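Setting up the Tivik hand-held gripper for recording knitwear tasks

Updated 30 May 2026 for firmware 5

This guide covers the first hour with a Tivik, the hand-held gripper kit sold by Tovetside. It goes from unpacking to a usable set of recordings of clothes being picked up and folded. It assumes you have the standard kit, a laptop with a free USB port, and a bed or large table to work on. If you bought the wrist-mount version for a robot arm, the calibration steps are the same but the trigger section doesn't apply to you.

What you need

The gripper with its camera fitted
The charging cable from the box
The calibration card (printed, matte side up)
A small Phillips screwdriver
A laptop with Lindau installed

Lindau is the program that takes the recordings off the gripper and sorts them into episodes. The installer is on the card in the lid of the case. Install it before you plug the gripper in. On two of our machines the driver did not load when we did it the other way round, and we had to remove it and start over.

Charging and first start

Charge the gripper until the light on the handle goes from amber to green. Hold the power button until it beeps once, then let go. Two beeps means it has gone into update mode. Turn it off and try again with a shorter press.

Open Lindau and choose Add device. Give the gripper a name you will recognize later. The default name is a long serial number, and with more than one gripper on the desk it gets hard to tell them apart.

Calibrating the jaws

1. Clear the space between the pads. Lint on a pad will throw off the closed reading.
2. In Lindau, open Device and then Jaw range.
3. Squeeze the trigger all the way and hold it. Press Set closed.
4. Let the trigger go slowly. Press Set open.
5. Open and close the jaws a few times and watch the bar on the screen. It should reach both ends and move without jumps.

If the bar stops short at the open end, one of the linkage joints is probably tight. Back its screw off a quarter turn and run the steps again. Don't oil the joints. Oil gets onto the pads sooner or later and it is difficult to get off.

Calibrating the camera

Lay the calibration card flat and hold the gripper over it at about the height you plan to work. Press Start and move slowly from side to side, then tilt a little each way. Lindau shows a green tick when it has enough views. The lens is very wide and straight lines near the edges will look bent in the preview. That is normal, and you should leave the preview uncorrected. The recordings are stored that way too.

Setting up the work area

Use daylight from one side if you can. Ceiling lights directly overhead put the shadow of your hand on the clothes. Spread the garment so that the part you want to grab is in the upper half of the preview, with the jaws fully open, and bring the gripper in low from the near side. 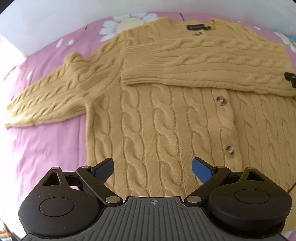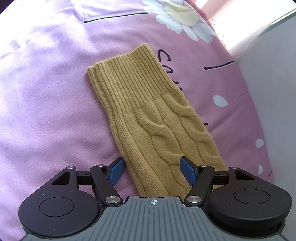 Knitwear is the hardest material in the Szilágyi task list, which is the set of folding tasks that comes loaded in Lindau. Thick yarn springs back, and a cable knit moves as a block when you pull on one part of it. Start with the cardigan tasks before you go on to the small pieces. With a buttoned front like the one on the mustard cardigan, keep the pads off the buttons and close on the knit beside them. Buttons are smooth and the pads slide on them. For a narrow piece, set the pads one on each side of it, as with the blue pads and the cable-knit piece in the second picture, and close slowly so the knit bunches up between them. Printed bedding such as the pink one with daisies is fine to work on. The tracking does better with some pattern than with a plain white sheet.

Recording an episode

1. Pick the task in Lindau and press Arm.
2. Hold the gripper still over the garment until it beeps.
3. Do the task at a normal pace. Keep the jaws in a smooth motion and avoid half squeezes, which get read as separate grasps.
4. When you are done, lift the gripper clear and double-tap the trigger to stop.

One episode is one task from start to finish. If you drop the garment, pick it up again and carry on. Mark the episode as Recovered when you review it. The Szilágyi list has 13 knitwear tasks, and a full pass through them makes a reasonable first session.

The gripper holds 600 episodes before it has to be emptied. Lindau warns you when it is getting full, but only if the laptop is connected, so check the count when you start.

Moving the recordings over

Connect the cable, choose Import, and leave the gripper alone until the progress bar closes. Lindau checks each file as it arrives. Any that fail go into a folder called Held. Most of ours were episodes where the stop tap had been missed, and trimming the end fixed them.

Our own knitwear set came to 2389 episodes, collected with two kits from April on. Nearly 5 percent went to Held, and we kept most of those after trimming.

Problems we ran into

The preview is hazy. Wipe the lens with the cloth from the case. Hand cream was the cause for us both times.

One pad closes ahead of the other. Check that both pad screws are tight, then repeat the jaw calibration.

Fibers collect on the pads. Press a strip of tape on them and peel it off. Wool and mohair need this every few episodes.

Tracking is lost near a wall. Move the garment toward the middle of the bed. A blank wall filling most of the view gives the camera little to follow.

Replacement pads are sold in pairs by Tovetside. Run the jaw calibration again after you fit them, even if the old settings look right on the screen.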